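Weekly gripper check, snack packing bench, Bidstead
Inspector: Saoirse Ó Dubhghaill. Aug 26, 2025
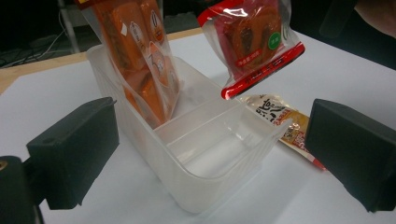
Opened after the grip fault on the Platorar unit, which let go of a packet at 300 mm and then reported a successful placement. It has always been an optimist.

1. Finger pads clean and seated
Pass. Left pad had crumbs behind it. Paprika, I think.

2. Finger faces parallel when closed
Fail. Gap at the tips is 2 mm. Ryszard says it was like that when it came from Vendora, which I have written down under his name and not mine.

3. Holding force keeps film packets for 29 seconds
Fail. Flat packets slide out sideways. Upright bags held every time.

4. Dropped item triggers a stop
Fail. It carried on to the next pick with nothing in its fingers. Do not run unattended until fixed.

5. Emergency stop within reach of operator
Pass, after Maricruz moved the coat hanging over it.

6. Cables clear of walkway
Advisory. Tidy before next shift. I wrote this in August last year too.

7. Compartment tray undamaged
Pass.

Re-test: 100 picks, mixed packets, no drops. Drahomíra to sign. Tag stays on the controller until she has.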